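3.2 Soft containers and the closing problem

Packing studies have tended to favor rigid containers. A carton has a fixed opening, its walls stay where they are put, and the fit of an item can be worked out from two sets of dimensions. A soft bag offers none of this. Its opening changes shape whenever the bag is touched, and its usable volume depends on how the material has been folded beforehand. Bucur and Trịnh treat the two cases as separate tasks in the Cunik protocol, and we follow them.

The soft-container part of our set consists of 537 trials. Each trial uses one bag or pouch and one item, placed on a tabletop with a light wood-grain surface and rounded corners. The bag is not flattened or straightened before the trial. Items were chosen so that the bag could enclose them with material to spare, as the tight-fit condition is covered in Section 4.

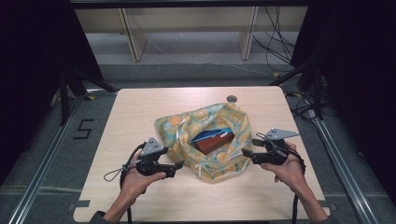
For a boxed item, the angle at which the box rests matters more than its position along the table. A box lying flat lets the material settle evenly on each side, and the edges of the opening can be brought together from either direction. A tilted box holds one side of the bag higher than the other, so that the slack collects on the low side and has to be drawn back before the opening can be closed. We therefore coded resting angle as level or tilted, and did not attempt a finer scale. Disagreements between the 2 coders, Roxana Bucur and Hậu Trịnh, were settled by a second viewing.

Printed patterns were kept in the set. A repeated motif helps a coder follow a fold as it moves, although creases that run through the motif are harder to mark than creases in plain material. Glossy surfaces cause a further difficulty: a bright reflection along a fold can be taken for an edge. Coders were told to mark an edge only where the pattern was interrupted or a seam was visible.

Closing was coded separately from insertion. In this phase the material is handled from one side or from both, and the point of contact may lie well away from the opening. Pressing on one part of a pouch while gripping another was coded as a two-sided hold, whatever the distance between the two points.

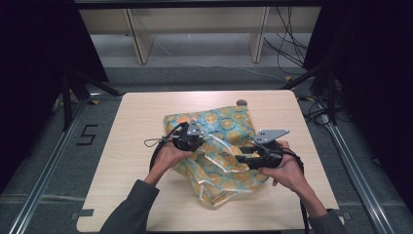

Figure 4. Two-sided hold on a creased pouch with a circular print. Contact is at the upper left and at the middle of the pouch.

3.3 Coding of folds

Folds were coded at the start and end of each trial, using the Birkett categories without change.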